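Can a robot put my groceries away yet?

May 29, 2022

So my dishwasher died in October and I've been washing everything by hand ever since, and of course that got me wondering (again!) where my robot butler is. I've been reading up on this stuff for 15 years now and the answer is always "soon."

The bit that gets me is how fussy the easy jobs are. Take putting fruit in a basket. My niece could do it at two. For a machine it's a whole project: the banana is long and curved, the lemon rolls, and then there's a handle sticking up right where the arm wants to go. People I chat with on the Bornville makers' board say they'd pick stacking boxes over a fruit basket any day of the week, and I believe them.

I do love that toy food is the standard practice stuff, though. You can squash a plastic banana as many times as you like and you don't have to mop up after!

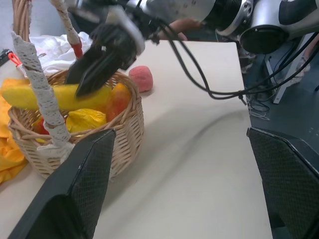 What about the shop floor?

Way further along, I think. My brother-in-law works at Haslinger, and they've got 16 arms on the packing line. Same box, same spot, all shift long. Nothing has a lace handle on it. When a box shows up crooked, though, somebody still has to walk over and nudge it straight.

My kitchen is nothing like that. The onions are never in the same place twice and the counter is half mail. I'd give it another eight years before I let one near my good bowls, and I'd still want to be in the room. If it could just do the dishes I'd be happy, and I'll put the bananas away myself.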